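Will a robot be making your bed next year?

I get asked this more than anything else, usually by people who are holding a duvet cover at the time.
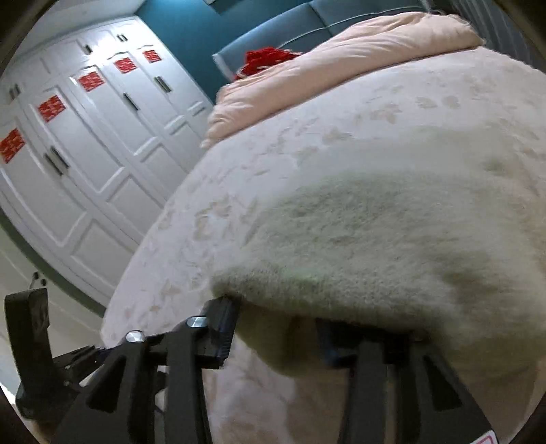 So, my answer for the Christmas issue is the same one I gave in August: no, but I'm less sure of myself than I was. Back then I'd have told you that anything soft was hopeless. A mug has a handle, and it's still a mug when you pick it up. A fluffy blanket is a different shape every time you touch it, and the edge you want is usually folded under or hidden in the pile. You and I find it by feel without thinking (I do mine half asleep). A machine has to work out where the blanket stops and the bedspread starts, get hold of one and leave the other alone, and then walk round to the far side without dragging the lot onto the floor.

What changed my mind a bit was an afternoon with Branislav Kováčik, who has been testing a two-fingered arm called the Brireo on ordinary bedding. He gave it 300 goes at pulling a throw straight and it managed 200 of them, which I thought was terrific! He didn't. He pointed out that if your kettle only boiled two times out of three you'd take it back to the shop. Fair enough. He also said thick, shaggy fabric was easier to grab than a thin sheet but much harder to lay flat, and I'd have guessed the opposite.

On the shop floor things look rosier. Horkex have had a machine stacking folded towels since the summer, and Libor Bartoš tells me he hardly looks at it now. But those towels are all one size and they arrive on a belt, the same way up, all day long. My bedroom has never once been like that. There's a wardrobe door in the way and a pillow that has gone down the back — and then the cat.

Szymon Sowa wrote in after the last issue to say I was being gloomy and that he'd happily pay for something that only did the corners. I'd like to see that too, Szymon, though I'd want it to fit in a cupboard. The Brireo needs a table of its own and a good 5 minutes to get going, and I can make a bed in less than that, even with the cat.

I'm off to see the people at Vávra in the new year, who say they've got a fitted sheet onto a mattress with no human help. If you have a question you'd like me to put to them, send it in and I'll take the list with me.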